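Cloth Unfolding From Wrist Views - FAQ

Questions we keep getting about the Clutden cloth work. Updated in May, mostly the failure stuff and the section on printed fabric.

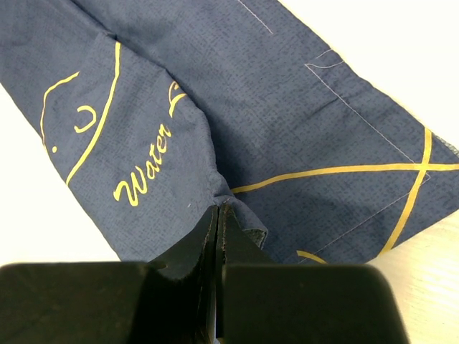

Short version first. One arm, one two-finger gripper, one small camera at the wrist. Cloth starts crumpled or badly folded. Policy picks a grasp, lifts, drags, lets go, looks again. Stops when it thinks the cloth is flat or when it runs out of tries. No depth sensor. No overhead camera at run time.

What is Clutden, the method or the dataset?

Both, sorry. Clutden is the method. Clutden-1520 is the set of demonstrations it was trained on. If you cite one you probably want the other too. We should have named them differently and it's too late now.

How big is the dataset?

1520 demonstrations, all teleoperated, all on real cloth. Each one is a full episode from messy start to operator saying done. Some are three moves long, some go on forever. We didn't trim the bad ones. Regrasps, slips and dropped corners are all in there, labeled.

Why wrist only? Everyone else uses an overhead view.

Two reasons. Overhead cameras lose the fold you care about exactly when the arm reaches for it. And they have to be recalibrated whenever somebody bumps the table, so at our bench, daily. The wrist view moves with the fingers so the fold near the grasp stays big in the picture the whole time.

The cost is real though. The fingers hide whatever is right under them, and at close range you can't see the whole cloth. Policy has to remember what it saw on the way down. We give it a short history of frames for this. Without history it goes in circles, pulling the same edge out and pushing it back.

How does it tell a fold from a wrinkle?

It doesn't, not explicitly. There was a fold/wrinkle classifier in the first version and we threw it out. What we have now predicts, for each candidate grasp, how much hidden cloth a pull in a given direction would uncover. A fold scores high, a wrinkle scores near nothing. Shadows along a ridge seem to matter a lot - when we flattened the lighting in software the scores went mushy.

Does printed fabric break it?

Less than it used to. Plain cloth is the easy case to reason about and printed cloth is the one people actualy own. Lettering, curved lines and stitching all make edges that aren't edges. Early models loved to grab at a printed line as if it was a hem.

On the other hand print is useful once the model learns it. A word that stops halfway at a ridge is a pretty strong hint that the rest of it is underneath. We never coded that in. But mask the print out of the input and the uncover prediction gets worse on printed cloth, so something is using it. We'd like to say more and can't yet.

What does the evaluation look like?

577 trials on the real arm. Fabrics from the training set plus a held-out group of 32 fabrics the model never saw. Starts were set by dropping the cloth from a fixed height, or by a person folding it from a card. Success means the visible area is close to the full flat area, measured afterward with a separate camera the policy doesn't get to see.

Can I compare your success rate to the overhead papers?

Please don't, or do it carefully. Different cloth, different starts, different definition of flat. The baseline we trust is our own overhead version, same demos, same arm, trained with the same budget. That comparison is in the results table. Wrist wins on small folds and turned corners. Overhead wins on big crumpled piles, where you need to see the whole thing to know where to begin. We report both rows.

What are the usual failures?

Listed by how annoying they are, not how common.

Two layers grabbed when you wanted one. Biggest open problem. From the wrist a pinch on one layer and a pinch on two look nearly the same once the fingers close. Gripper width helps a bit on thick cloth, does nothing on thin.

Frayed edges. Loose threads get read as a corner. Gripper closes, gets a few threads, drags nothing.

Pale cloth on a pale table. Border disappears. Put something dark down or accept it.

Stopping too early. A small curled corner next to the fingertip is hidden by the finger itself, policy backs off at a bad angle, calls it flat. The retreat motion now swings wider and that fixed most of it, but not all of it.

Is the force measured?

No. Finger position only. Jumedance pads have no sensing in them and we wanted a setup people could copy cheaply. We tried a tactile pad for a while, it did help with the two layer thing, but it wore out before we had enough data to say how much. Will come back to it.

What are the Jumedance pads?

Ridged finger pads we cut for this, files are in the repo. Ridges run across the pinch. Smooth ones slid off anything woven. They wear, so swap them when the grip gets sloppy, don't wait for drops to show up in your numbers. We did wait, and had to rerun a block of trials.

Do I need the same arm?

Any six-axis arm that can report its pose should work. Camera mount matters more. If your camera sits further back than ours the fingers look smaller and the policy reaches short. Collect up to 300 demos on your own mount and fine-tune. You may need a lot less, we haven't searched for the minimum.

What's Admasu then?

Admasu is the teleop recorder. Logs wrist video, gripper width, arm pose, and operator labels on one clock. Works without Clutden. Most of the emails we get are about time sync - read the sync page first, nine times out of ten it's the camera buffer.

And Situvis?

The viewer. Loads an episode and draws the uncover scores over the wrist video so you can see why it went for that fold. Needs a decent GPU if you want it live, any laptop is ok for playback.

Can it fold as well as unfold?

Not this model. We trained a folding head on the same features and it was poor, the folds came out crooked and it had no idea when to stop. Likely needs its own demos.

How long does a trial take?

Too long. Most of the time is arm motion and the look-again step, the network itself is quick. Speed was not a goal here. We run the arm slow on purpose so cloth doesn't swing while it's being lifted.

Does lighting matter?

Yes. Side light is best, ridges throw a clear shadow. Straight overhead light is worst. Direct sun through a window, around 4 pm at our bench, blows out the table and the model gets confused about where cloth stops. We left those episodes in and tagged them so you can filter.

Is the code out?

Training and eval code yes. Weights yes. Raw video is out for most episodes, the rest is waiting on a re-encode becuase we saved it in a dumb format. Check the changelog before you ask, it gets updated more often than this page.

Can I send you my failure cases?

Yes please. Full Admasu log if you have it, not only the clip. Say what the fabric is and whether it was washed before - stiff new cloth behaves very differently. We read everything, replies are slow.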